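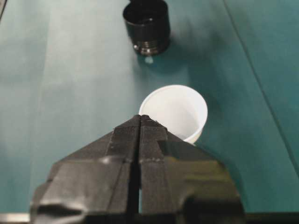
*Flasholm, Tuesday.*

The woman who writes the bus timetables for Flasholm would like it known that she has never once driven a bus. People ask. They ask at weddings, they ask at the dentist, and after they've asked they tell her about the 521.

"It's always the 521," she says. "I could be in another country. I was in another country, I was by a pool, and a man two sunbeds along turned out to have an aunt in Bunting."

The 521 runs from Flasholm harbour to Bunting and back, and is meant to meet the Akska ferry. The ferry ties up at 1220, or so the ferry's timetable says. The bus leaves at twenty-five past. Anyone who has tried to get a pushchair and a grandmother off the Akska in five minutes will see the difficulty, and a good many of them have written in.

"I've asked for ten minutes. If I give it ten minutes at the harbour, it misses the school at the other end, and then it isn't the aunt in Bunting writing to me, it's the head teacher. She has much better handwriting."

She has been doing the job long enough to remember the wall. Before the office bought Vinex, the whole network lived on a sheet of squared paper that went from the door to the radiator, with coloured thread for the routes. Vinex does the same thing on a screen and plays a little chime when two buses want the same driver.

"I miss the thread," she says, then thinks about it. "No, I don't. I miss being able to shout at something that size."

I ask what makes a good timetable and she answers as if I'd asked what makes a good drain. You shouldn't have to think about it. The minutes past the hour should stay the same all day if you can possibly manage it, so that people can carry them round in their heads. She is proud of the hospital route, which goes at ten and forty past from breakfast until bedtime. It took her most of a winter. It has brought in one letter, asking why the seats are orange.

The letters go in a box file. Over the years there have been about 3000, a figure she puts down to Flasholm having a good post office and not much on in the evenings. Some are very short ("WHERE WAS IT"). One correspondent sends his own timetable every September, fully worked out, in pencil.

"He's got a lovely Sunday service in there," she says. "It needs 4 more buses than we own. I write back and say so, and the next year he's moved them all to Saturday."

Has she ever used any of it? There is a pause while she looks for a biscuit.

"The stop outside the library. That was his. I haven't told him - he'd want the rest done."

She goes home on the 521 herself, getting off two stops before Bunting. She says the other passengers know perfectly well who she is. When it's late they don't say anything, they just look at their watches and then at the back of her head, all the way up the hill.

I ask whether she checks her own watch.

"I drive in on Fridays," she says.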